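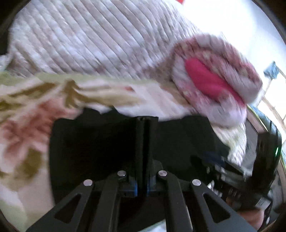

Laundry goes on the bed because the bed is the only flat surface big enough to hold it, one reader in Sodley wrote to us in May, and a good share of the letters that month said the same thing in other words. The sofa is in use. The kitchen table has mail on it. So the clean load gets dropped on the bed with the blankets, and the small dark things go straight to the bottom.

We had asked readers how they deal with a bed that doubles as a folding table. We got 68 answers. Most of them were short, and a few were written late at night by people who still had the pile to clear before they could lie down.

The common complaint was mixing. A heap of shirts is easy. A heap of shirts, two blankets, a comforter and a week of socks is slow work, as every piece has to be pulled out from under something else. Thick blankets are the worst for this. They take up most of the mattress, they slide, and anything the size of a washcloth disappears into the folds.

Most of the people who said they had the job under control do it in the same order. They take the big pieces off first. The comforter goes over a door or the back of a chair, then the blankets, and what is left on the sheet is a pile you can see all of. One household in Dastolstead does the opposite. They spread the comforter flat over the whole bed and sort on top of it. That works too, provided the comforter is a light color and the clothes are not.

Color came up more than we expected. Black is the hard one. Two black socks from different pairs look the same under a ceiling bulb and different in daylight, so several readers leave socks until morning. Others have given up on matching and buy one kind. A pack of 7 identical pairs will outlast most sorting systems, and when one sock goes missing you are down one sock and can still use the other.

Then there is the matter of what sticks to what. Plush and fleece pick up lint and give it back, and a small knit item that has spent time in a dryer with a fuzzy blanket comes out looking older than it is. Wash the two apart if you can. If you can't, shake the blanket outdoors before you start folding, and go through it by hand along the edges, where small pieces like to hide.
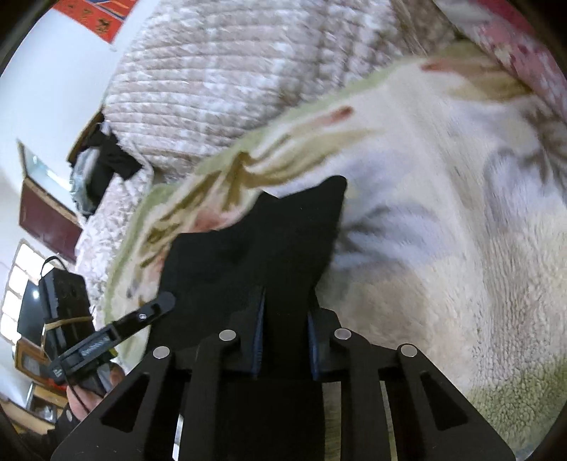

Socks first, always, was the advice from Saha, and get them off the blanket before you touch anything else. Fold the blanket with a sock inside and you will find it in November.

It is a fair point. A folded throw goes on a shelf or in a chest and may not be opened for months. A quick sweep of the surface with a flat hand takes less time than looking for the sock later. Turn the blanket over and do the back as well.

Folding a shaggy blanket is its own small problem. It will not hold a crease, so there is no use in trying for a sharp one. Fold it in half lengthwise, then in half again, press the air out with your forearms, and roll from the short end. If it has a border in a flatter fabric, keep the border on the outside of the roll. The roll holds better and you can tell which blanket it is without opening it.

Quilted comforters want the reverse treatment. Rolling them tight for a long time flattens the filling along the stitched rows. Fold in thirds, loosely, and put nothing heavy on top. We tried four ways of storing one over the winter and the loose fold in a cotton bag was the only one that came out looking the way it went in. The vacuum bag saved the most room – it also left ridges that took two days to relax.

For the small things, a shallow box beats a drawer. Stoto makes a fabric one with a stiff base that we have used for a year, at $28 for the set of two. A shoebox does the same job. The point is to have it on the bed while you sort, so that each dark scrap has somewhere to go as soon as you pick it up. Leftovers stay in the box until the next load, when the mates usually show up.

How long should all this take? We timed a full bed, with a comforter, two blankets and one mixed load of clothes, at 31 minutes working alone. Starting with the big pieces brought it under 20. The socks took the longest either way.

A last note on where to put the blankets when they are done. The foot of the bed is the usual answer, and it is fine until the next load comes up the stairs. A low bench or a chair that no one sits in will serve you better. Several readers use the top of a laundry hamper with a lid, but then you have to move the blankets every time you undress.

Related stories
Hard water and dingy whites
How to wash a comforter at home
What to do with single socks
Closet shelves that don't sag
Drying blankets without a line

Sign up for our newsletter and get home care tips every month. You can unsubscribe at any time.

Contact us | Subscribe | Privacy | All rights reserved | Back to top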